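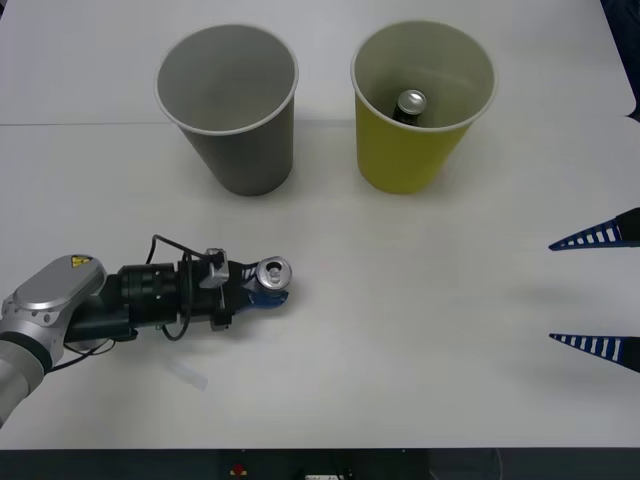
Flernau Soft Finger Set, Blue
Jindico Lab Supply > Grippers > Fingers and Tips

Item no. 2702
In stock, ships from our own shelves
Sold as a pair. Mounting ends included, screws included, gripper body NOT included.

Page updated 19/08/2024 -- new can test notes, see further down.

Quick version
Flexible fingers for a parallel gripper. Tapered, ribbed, bend around what they close on. Good for cans, paper cups, fruit, bottles, small boxes. Not good for thin flat stuff (cards, sheets, washers). Get the Cisska flat tips for that, item 1541.

Why we stock them
We had three finger types on the bench this summer and these are the ones that stayed on. The hard tips dented paper cups unless you got the closing width just right, every time. The suction tip was fine on lids, useless on anything with a rim. The Flernau fingers give a little, so a sloppy grasp still mostly works out.

What we ran
Two arms, one table. Drinks cans into paper cups, one gray cup and one yellow, open side up. Pick the can up, bring it over the cup, lower, let go. Sounds easy. The cup is light and any side push knocks it over, so you find out fast wether your fingers open cleanly.

Notes from the bench
-- Holding a full can: fine at medium force. At low force it slowly turned in the grip when the arm sped up.
-- Holding an empty can: use low force. High force creases it.
-- Letting go inside a cup: the fingers need room to open. Come in high, hold the can near the top, release early. If the fingers go in below the rim you will drag the cup with you on the way out.
-- Gripping the cup itself: good. Grab below the rim, not on it.
-- Wet cans: worse, as you'd expect. Wipe them first or slow down.
-- Shiny tops gave our overhead camera trouble. Not a finger problem but it cost us an afternoon, so move your lamp before you blame the grasp.

Compared with the Hartono hard tips
Hartono: better repeat accuracy, better on small parts, last longer. Flernau: much easier on soft and round things, less tuning. If you only do metal parts buy the Hartono. If your objects change every day buy these. We keep both in the drawer.

Fitting
Takes 2 screws per finger. Ribbed faces are not the grip side, smooth inner face goes toward the object. Don't overtighten, the black mounting end can crack. Re-zero the gripper after fitting, these are longer than stock tips and will hit the table if you forget. Leave slack in the gripper cable for wrist turns and check it doesnt snag at full rotation.

Cleaning
Damp cloth, mild soap. No solvents. Crumbs collect in the slots, an old toothbrush gets them out.

Replacement
Check the base of each finger for small splits. Change both together, a new one against an old one pulls the object off center.

Returns
Unused pairs only, in the bag. Mounted fingers can't come back, sorry.

Next delivery of the long version expected November. Email the shop if you want a pair held.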